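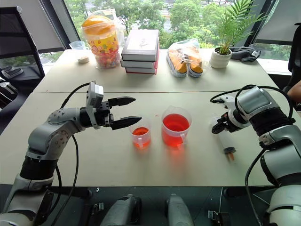 The Patient Work of Teaching Two Hands

The liquid is red, so mistakes are easy to see. At Trandano, a small robotics company on the second floor of a building in Greltow, the people who teach the robots have learned to respect one small drop on a pale table.

The task for February has a simple name, "transfer." Two arms must share a job that a child can do at the kitchen sink: draw liquid from a big measuring jug with a clear tube like a large syringe and put it in a smaller cup. The robot gets no written rules for this. A person sits at the controls, moves both arms from a distance, and the computer keeps every motion. Each complete try is called a demonstration, and the team wants 700 of them before summer. Almost 200 are ready.

"In the first week I was holding my breath," one operator told me. She worked before in a pharmacy, and she thinks it helps her. "My own fingers know how hard they press. With the remote control I have only my eyes, so I must go slowly."

Going slowly is also a problem. The software, which the company calls Wurala, copies what it is shown, and this includes the hesitation. If the operator stops to think above the cup, the robot will later stop above the cup also — for no reason it could know. New operators practice for 11 days before their work is kept.

The table stands by a wide window with trees behind it, and the things at the back of it stay there during the work: books, a plant, a pair of sneakers, a bucket of candy. A robot that has learned only on a clean table can be lost in a normal room.

The shift ends at 9 in the evening. The last operator saves the session, writes one line in the notebook and washes the cups by hand.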